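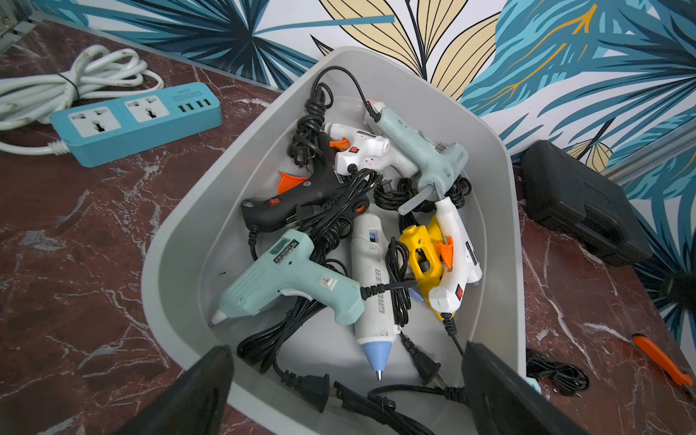

So is the robot learning to pick up glue guns, or is it learning to put up with cords? asked a reader under my December post, the one where I said I was going to the Kornia open day in Mernley. I took that question along on a folded bit of paper and I'm happy to say I got to ask it, twice, and got two different answers. The short version is cords. The long version is everything that follows, so get a coffee.

Kornia is a robotics lab on the second floor of the Lam building, up the hill from Mernley station. I had been told ten minutes on foot. It is ten minutes if you are a goat! I arrived at half past nine, pink in the face, and was given a sticker and a very decent cinnamon roll, and then we were split into groups and mine went straight through to the manipulation room, which was the one I wanted. There was also a tour of the machine shop and a talk about legged robots that I missed completely (sorry, I know some of you would have liked that one).

The project I came for is called Porkum. I asked what it stands for and it doesn't stand for anything. What they're working on is handling things that have a cord attached, with two arms, out of a pile, and the thing they've picked to suffer over is the hot glue gun. If you've ever run a craft table you will understand straight away why that's nasty. The body is an awkward L shape, the trigger moves when you squeeze near it, and the cord of the one you want goes under the one you don't want. I have a drawer at home like this. I usually pull the whole lot out and swear at it.

The arms don't get programmed with a list of positions. A person drives them through the job by hand, using a pair of smaller arms on a bench nearby, and the cameras and the joint readings all get saved. Then a model is trained on those recordings to produce the movements from what the cameras are showing. I knew that much already, and if you read here often so do you. The new bit, the part they were keen to show off, is what they do with the recordings that go badly.
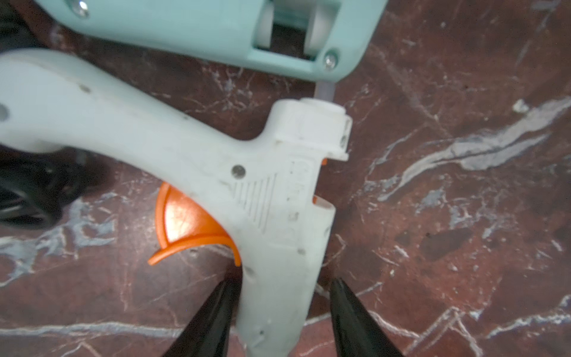 Hanan Tannous

My notes on the method, typed up on the train home while I could still read my handwriting:

The usual thing, they told us, is to throw a recording away if the driver fumbles. You want clean examples, so you keep the clean ones. The trouble is that a model fed only on clean examples has never been in a mess, and the first time a cord snags it hasn't got a clue what comes next. It just keeps pulling, or it stops over the pile and hovers. I saw the hover later on. It's oddly painful to watch, like someone who's gone into a room and forgotten why.

So in Porkum they keep the fumbles, but they cut them up first. Someone goes through the recording and marks the moment where it starts going wrong and the moment where the driver has got it back under control. The stretch before the mistake is used as normal. The mistake itself gets left out of the training (you don't want it practicing the mistake). The recovery goes in, and it goes in with extra weight, so the model sees it more often than it would if you just tipped everything into one big pot.

There are 341 recordings in the set they were showing, and 177 of them have at least one marked recovery. That's over half! I asked whether the drivers were just bad at it and got a laugh, but the answer was a proper one: they ask the drivers to start from awkward arrangements, with cords crossed and the guns facing all ways, and they tell them not to stop and reset when it gets ugly. A clumsy minute that ends well is worth having. I would like that on a mug.

I wondered about the marking, as it sounded like the sort of job that eats a whole person. It does take a while. They tried having the computer find the mistakes by looking for sudden changes in how hard the motors were working, and it found the big tugs all right, but it missed the slow ones, where the cord goes tight bit by bit and a person can see trouble coming well before anything jerks. For now it's people, with a timeline and a key to press at each end. They let us have a go. I marked one recovery far too late and the woman next to me marked the same one far too early, and the man running it said that was about as much as his own team disagreed to begin with. They now have two people mark each recording and take the overlap. 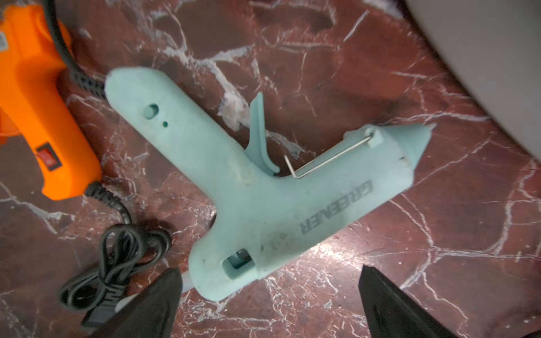
Where to grab was the second thing I'd wanted to ask about, because I'd have guessed that you simply go for the biggest part and close. They said that works nicely for a screwdriver and badly for anything with bits sticking off it. Look at the mint GREENER gun with the thin wire stand bent down from its barrel, and the glue stick poking out of the back: close the fingers a little too far one way and you might be pinching the stick, a little too far the other and you're into the trigger. The model isn't told any of this. It has no list of parts, no idea that a trigger is called a trigger. It only has the close-up view from the wrist and whatever the drivers tended to do when the view looked like that, and it seems to have picked up the drivers' habit of coming down over the back half of the body with a finger on either side. I asked if it would cope with a hair dryer. "Bring one next year," was the reply, and I fully intend to.

The wrist view matters more than I'd understood. I'd been thinking of the overhead camera as the main one and the wrist ones as a bonus, but when they train without the wrist cameras the arm gets to the right neighborhood and then closes on nothing, or on a cord. When they train without the fixed camera it goes the other way: lovely careful grasps, but the two arms lose track of each other. They had a plot for this on the wall which I photographed so badly that I'm not going to inflict it on you.

Now the result, with the warning that I'm not a scientist and that this was an open day and not a paper. They ran 40 trials with the model that had the recoveries and 40 with one trained on the same recordings with those stretches taken out. I'm not going to quote the success counts, as the slide said "preliminary" in large letters and they asked us nicely. What I can tell you is what they told us in words, which is that the two models are hard to tell apart when the guns are spread out and the cords are mostly clear of each other. The gap opens up in the piles. The one without recoveries tends to get its first grasp and then lose the whole attempt to a single snag. The other one snags nearly as often! It just carries on afterward. It lowers the gun, lets a bit of slack back in, shifts its grip or brings the second arm over to hold the cord, and has another try.

I liked that a lot, and I also liked that they weren't overselling it. One of the visitors asked if it was a planner, if it was thinking about the cord, and the answer was no, it has no picture in its head of where the cord goes. It reacts to what it's seeing. If the cord is trapped somewhere out of view it may do the sensible thing by luck, or it may do the same little lower-and-lift over and over until somebody presses the button. We watched a video of it doing exactly that, and the room went "ohh" in sympathy.

The live demo was after lunch (soup, fine, bring your own bread if you care about bread). I stood through several rounds of it. Being in the room is so different from the videos, mainly the sound: a soft whine when the arms travel and a tick when the fingers close. The speed surprised me too. It's slow. I'd pictured it being slow because of caution, but the pace comes from the drivers, who move slowly because they are working through the little arms and can't feel the cord go tight. The model learned their pace along with everything else. They've tried playing the recordings back faster for training and it helps up to a point, after which the cords start swinging and all bets are off.

What I didn't get a clear answer on is how much the surroundings matter. The workcell has leafy wallpaper on the walls and a marble-look top, and I asked if it would still work on my plain gray bench at home. One person said probably a bit worse. Another said a lot worse, and then they got into it with each other and I ate my second cinnamon roll and listened. They'd like to record on other tabletops, it's on the list, and so is trying other things with cords on them.
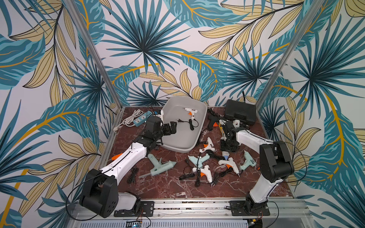
If you're thinking of going

The open day is free but you do have to book a group, and the manipulation room is the one that fills up. Ask for a morning slot. The afternoon groups get the live demo but less time with the marking station, and the marking station was my favorite part of the whole day. You can ask to come back for the demo, as I did.

There's a lift on the north side of the Lam building, which I found on my way out. Coats go on the rail by the door, bags too, and they mean it about bags near the arms.

Photos are fine in the robot rooms and not fine in the machine shop. The floor in the manipulation room is hard and there's nowhere to sit, so wear proper shoes.

To the reader who sent in the question: I put it to the man at the marking station and he said cords, all day long, the guns are just what's on the end. Then I put it to the woman running the demo, and she said neither, it's learning what to do next when the last thing didn't work. I've written both on your bit of paper and I'm keeping it in the glue gun drawer.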